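We started the Jinora laundry table back in August, mostly so that the mountain of clean shirts would have somewhere to land besides the good chairs. 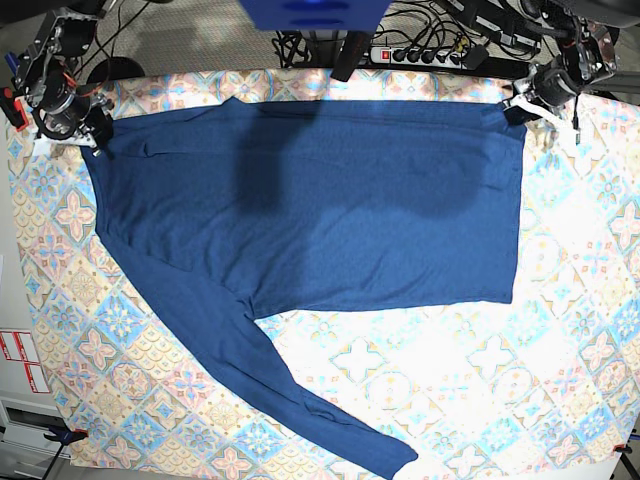 **Folding Day: Long Sleeves**

The navy knit shirt, laid out on the tile-pattern tablecloth with one sleeve still trailing down toward the bottom. I do love that cloth, all turquoise and peach and little four-petaled flowers, and dark colors look so nice against it. Knits like this one hold on to their creases, so I smooth the body with my palms before bringing the sleeves in — ten extra seconds, maybe, and the stack sits so much better on the shelf.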